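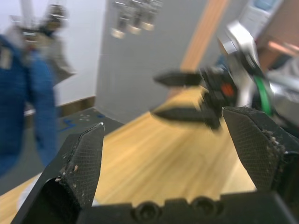 Surface care for the wooden tabletops at Plundmont changes in September. The former schedule treated every top in the building the same way, with a wipe-down each evening and a coat of oil twice a year, and the results were uneven. Dark tops tolerated it. On a light top with a warm, honey-colored grain, patchy oiling is much easier to see, and sanding across the lines leaves scratches that show at low angles of light. The light tops are now listed separately and have their own procedure.

Daily cleaning is done dry. Use a soft brush first, then a microfiber cloth, working along the grain from one end of the top to the other. Grit left on the surface is the main cause of fine scratching, so brush before anything is slid or dragged. If a mark remains, use a cloth wrung out in plain water and dry the area at once. Do not use the citrus spray from the kitchen. It softens the finish, and two tops in the Barua room already have dull rings from it.

Oiling moves to once every 4 months. Rizwan Howlader tested three application weights over the summer on offcuts from the same supplier and settled on the thinnest. Apply with a lint-free pad, wait 20 minutes, then remove all excess until a clean cloth comes away without color. A second coat goes on the following morning only if water no longer beads. The top should be left clear overnight after each coat. Oily cloths go flat on the outdoor rack to dry and are never balled up in a bin.

For raised grain or light scratches, hand-sand with the grain using 240 grit, followed by 320. Power sanders are not to be used on the light tops. Deeper damage should be marked with low-tack tape and entered in the repair book with the table number. Please do not fill it. The wax filler in the Ostent cupboard is mixed for the dark tops and dries several shades too brown.

Felt feet are available for anything that stays in one place for longer than a day. Check them monthly, as trapped crumbs will cut through the finish in the same way as sandpaper. Clamps need a scrap of cork or softwood under each jaw.

Indoor humidity will be held a little below 60 percent through the fall. Two of the longer tops cupped slightly in July, and both are being left to settle before any planing is considered.

The revised care sheet is 332 words, fits on one side, and is posted inside the door of the supply closet. Corrections go to Rizwan.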